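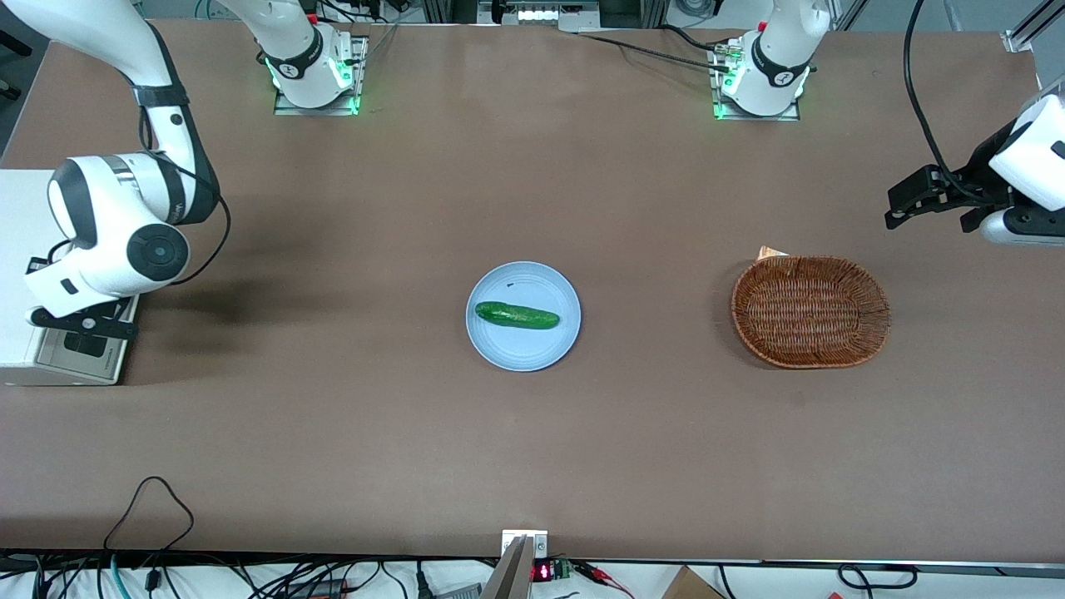
Halyna Kovalchuk

Cucumber (table use)

The cucumber (Cucumis sativus) is a creeping vine of the gourd family, grown for its elongated fruit. In botany the fruit is classed as a pepo, a berry with a firm rind and no internal divisions. In cooking it is treated as a vegetable and is most often eaten raw.

Types

Cultivated forms are grouped as slicing, pickling and seedless. Slicing cucumbers are picked green, before the seeds harden. Fruit left on the vine turns yellow and becomes bitter. Seedless forms set fruit without pollination and have thinner skin.

Holding and serving

Whole cucumbers are commonly held in an open basket or set out on a plate before preparation. The two differ in use. A woven wicker basket lets air pass on all sides and suits short holding at room temperature. A flat plate with a slightly raised rim keeps a single fruit from rolling onto the table and later collects the juice released by slicing.

Cucumbers are sensitive to cold. Storage below 50 °F for more than a few days causes pitting and soft, water-soaked patches – damage that often appears only after the fruit is returned to a warmer place. They should be kept apart from ripe bananas, melons and tomatoes, which give off ethylene and speed yellowing.

Preparation

The fruit is rinsed under running water and dried. Both ends are trimmed. Peeling is optional for thin-skinned types and usual for waxed ones. Cut pieces are covered and refrigerated.

See also: Gherkin; Gourd family; Basketry; Tableware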